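Support > Bedding > Rendel Tile Mat > Fitting and Daily Use

4. Fitting the mat and using the bed

Read this section before the mat goes on the bed for the first time. It covers the Rendel bamboo tile mat in the full-bed size, used over an ordinary sheet. The rolled travel mat has its own sheet of instructions from Skurstead, packed inside the carton.

4.1 Before you start

1. Unroll the mat on a clean floor, tiles up, and let it lie flat for 20 minutes.
2. Run your palm over the tiles in both directions. A tile with a chipped edge will catch on cloth. Do not use the mat until that tile has been replaced (see 6.2).
3. Wipe the tiles with a cloth wrung out in plain water, then with a dry one.
4. Pull the sheet tight on the mattress and tuck it in on all sides. Wrinkles under the mat can be felt through the tiles.

CAUTION: Do not fold the mat against the direction of the cords. Roll it, with the tiles facing out.

4.2 Laying the mat

1. Set the rolled mat at the foot of the bed and unroll it toward the head.
2. Center it so that a border of sheet shows along the sides. The mat should not hang over the edge of the mattress.
3. Press down along the edges with your forearm until the rows lie flat.
4. Check the corners again after the first night.

Note: A full-size mat is awkward for one person to turn. With two people, work from opposite sides and keep the rows level as you go.

4.3 Clothes and loose cloth on the mat

Tiles are slick, and cloth slides on them more than it does on a sheet. The mat is a good flat surface for sorting and folding, as long as a few points are kept in mind.

1. Lift a garment off the mat by its edge or a corner. Dragging it across the rows can pull threads into the gaps between the tiles.
2. Spread dark items out flat before folding. Lint shows up well against the golden-brown tiles and can be brushed off at the same time.
3. Keep zippers and metal buttons facing up.
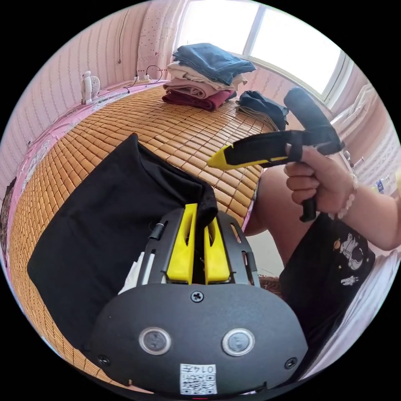 Svatopluk Malý wrote to us that folding crosswise to the rows gave him crooked shirts every time, and that he now lines up each hem with a row of tiles and folds along it. We have tried his method and it works well - the rows make a straight guide, and the sleeves can be squared to them too.

4. Clear the mat when you finish. Cloth left in a heap holds moisture against the bamboo and can leave a dull patch.
5. Newly dyed clothing should be washed once before it is laid on the mat. Dye that gets into the cords does not come out.

CAUTION: Never iron on the mat. The tiles will scorch and the cords will shrink.

4.4 Fans and air conditioning

Bamboo does best in a room with steady, moderate air. Very dry air makes the tiles brittle and damp air brings mildew.

1. Keep room humidity under 60 percent if you have a way to measure it.
2. Stand a small fan on a firm, level surface when it is running. Switch it off before moving the mat.
3. Do not run power cables under the mat or between the mat and the sheet.
4. Angle the louvers of an air conditioner so that cold air does not blow straight down on the bed.
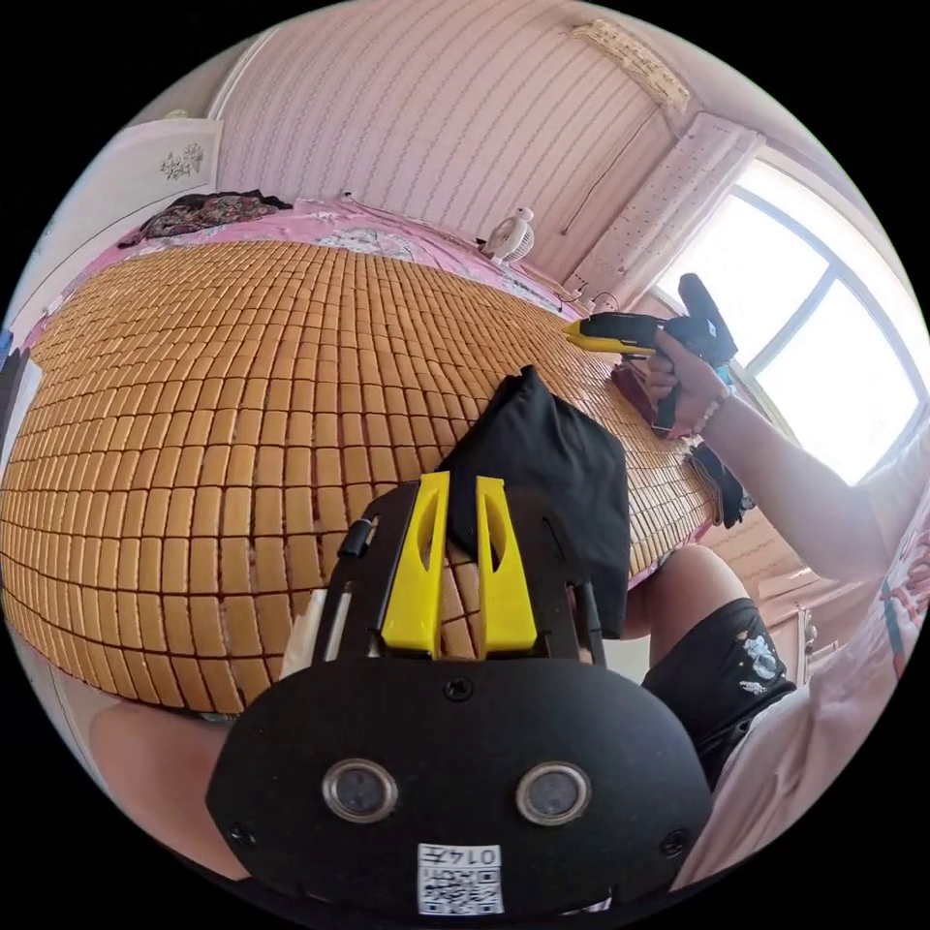
Can the mat stay on the bed all year?
It can, but the cords last longer if the mat is put away for the cold months. We suggest taking it up in September, or whenever the nights turn cool where you live.

4.5 Taking the mat up

1. Wipe both sides and let the mat air in the shade for 7 hours. Direct sun will crack the tiles.
2. Roll it from the foot end, tiles out, and tie it in two places with soft tape.
3. Store it lying down in the Dedero cotton bag. Do not stand it on end or put anything on top of it.

Replacement tiles and cord are listed in 6.2.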